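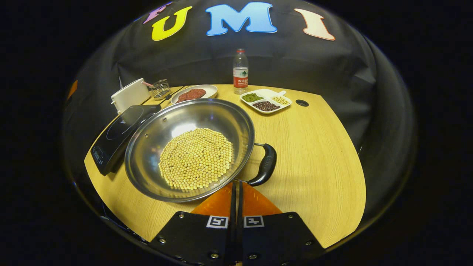 How to make soy milk at home without a machine

Updated Jan 6, 2018

I started to make soy milk when we moved to Caron and the only shop near us did not carry the unsweetened kind. In my parents' home it was made every weekend, so I knew the smell and the taste, but I never wrote the method down until last May. I tried many amounts, and the ones on this page are the ones I have kept.

What you need

355 grams of dried soybeans
Water for soaking, plus 2 litres for the milk
A blender
A deep pot or a wok
A cloth bag for straining, or a clean cotton tea towel
A wooden spoon with a long handle

Buy the beans from a place which sells a lot of them. Old beans stay hard in the middle even after a full night of soaking, and the milk will have a dusty flavour. I use the Busska beans in the paper bag. Choose pale ones, and take out any that are split, dark or wrinkled. Small stones are rare but I found one once, and it was not good for my blender.

Soaking

Rinse the beans three or four times, until the water is nearly clear. Cover them with plenty of cold water, at least three times their height, because they grow very much. In winter I leave them overnight on the counter. In summer I put the bowl in the fridge and give them a few hours more.

To check, break one bean in half with your fingers. The inside should be flat and the same colour everywhere. If there is a darker yellow hollow in the centre, wait longer. Then throw away the soaking water and rinse again. You can rub off the skins if you have patience. The milk becomes a little smoother, but I usually do not do it.

Blending

Blend the beans with the 2 litres of fresh water, in several parts so the blender is never more than half full. Each part needs two full minutes. My blender is an old Trekico and it gets warm after the second part, so I let it rest. When you rub the liquid between your fingers you should feel only very fine grains.

Straining

Put the bag inside a large bowl, pour in the liquid, and twist the top. Squeeze slowly. If you press too hard at the beginning, the bag can open at the seam and you must start over. The dry part that stays in the bag is called okara. From my last batch I had 559 grams of it. Keep it in the fridge and use it within two days, in pancakes, soup or bread.

Cooking

This is the step where you must not walk away. Raw soy milk is not safe to drink and has to be boiled well. Fill your pot only to half. Heat on medium and stir along the bottom all the time, for it sticks easily.

Soon a thick foam will rise, and it looks like the milk is boiling. It is not boiling yet. Lower the heat, take off some foam with a spoon, and continue until you see real bubbles coming through. From that moment, simmer gently for fifteen minutes, still stirring.

Flavour and storage

A small pinch of salt is enough for me. If you like it sweet, add sugar while the milk is hot. Cool it quickly by standing the pot in cold water, then fill clean glass bottles. I reuse two Calleo juice bottles, the type with a wide neck, since they are easy to wash.

The milk keeps for three days in the fridge. It separates a bit, so shake before pouring. If it smells sour or becomes thick like yogurt, throw it out.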